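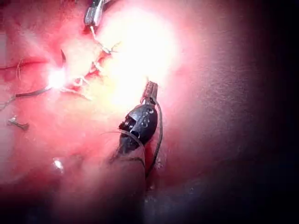

The Sunday bulletin at our church in Felport now prints two attendance numbers. One is for the people in the pews. The other is marked "online" and is always bigger, and I have stopped believing in it.

The week I started paying attention, we had 206 in the building and 1,301 online. If that second number were people, we would be one of the largest congregations in the state. We would need a second parking lot and somebody to run it. What we have is a furnace on its last legs and a nursery that opens when we can find two adults to sit in it.

I asked what counts. The stream goes out through a service called Wenix, and the Wenix dashboard reports what it calls "engagements." A person who opens the link, hears half a hymn and closes it is one engagement. If she opens it again on her phone in the kitchen, she is two. The church office copies the number down and it goes in the bulletin under the heading Worship.

I am not against the stream. My mother watched it through her last winter and knew the order of service better than I did. There are people who can't drive, who work Sunday shifts, who were hurt by a church once and want to look through the window for a year before they try the door. I'd keep it going for four of them.

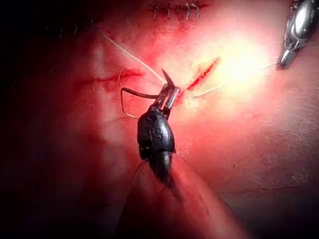

Seren Owen told me I was being stingy, and that a person who catches ten minutes of a sermon on a bus has still heard ten minutes of a sermon, so why should she be worth less in the bulletin than the man asleep in the back row?

Fair enough, and I have been the man in the back row. But someone noticed I was asleep. Someone asked me at coffee whether I was all right, and I wasn't, and I got a casserole out of it. I don't know who brings the casserole to an engagement.

My real trouble is with what the number gets used for. When the church hired Gittins to write a plan for the next stage of our life together, the plan opened with the online figure. It went on to say that our "primary campus" might already be digital, and that staff time should follow. The visiting hours were cut to pay for a better camera and a part-time editor. I have read the plan twice looking for the word "visit" and found it only in "site visits." 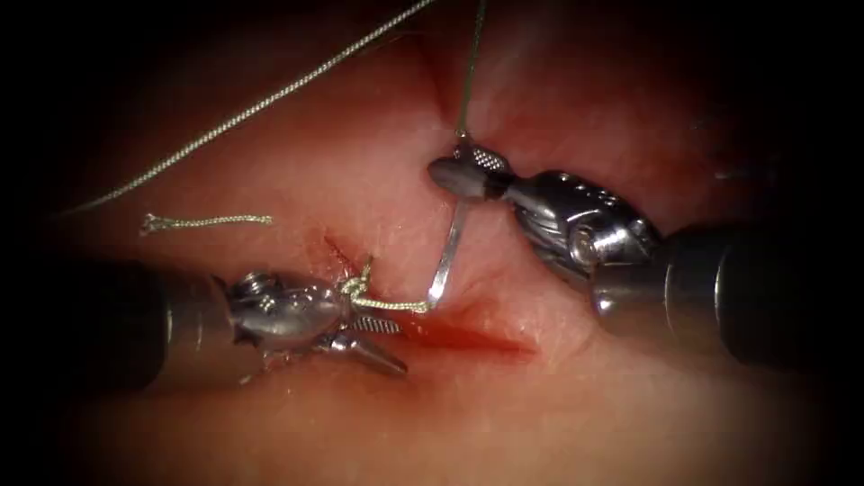
Two instruments at work beside a tied suture knot.

Churches have always padded the rolls. My grandfather's kept the dead on the books for years out of politeness. That was a harmless sort of lie, since everyone in the room knew about it. The new number comes off a screen, with a decimal point in the growth rate, and people who would laugh at a padded roll go quiet in front of it.

What would persuade me? Names, to begin with. If nearly all of those viewers are strangers to us, then say so, and let the deacons try to meet a few. Ask people to write in. Hold a supper for the ones who live close enough. I would also like the bulletin to print how many shut-ins got Communion at home last month. I suspect I know why it doesn't.
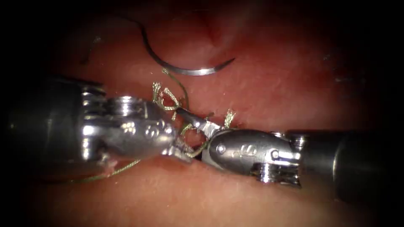

FELPORT, February — I wrote most of this before the annual meeting. At the meeting the plan passed on a voice vote, after a slide with the big number on it. I asked whether the visiting hours could be put back and was told that the matter would be looked at in the spring. A woman from the Lilton church, there as a guest, said they had dropped their online count altogether and still ran the stream. The chair thanked her and moved on to the roof.

Comments (3)

pewtwelve: We went through the same thing with a different company. I clicked on our stream from work and from home and I was three people that Sunday.

Marlene T.: I found my church through the video. Took me eight months to walk in. Please don't throw that number out just because it's messy.

oldtenor: Who do I talk to about the visiting hours? My brother was on that list.

Recent in Opinion

Let the Choir Pick One Hymn
The Food Pantry Doesn't Need a Logo
Why I Still Want a Printed Bulletin
Lilton's Churches Share a Pastor, and It Shows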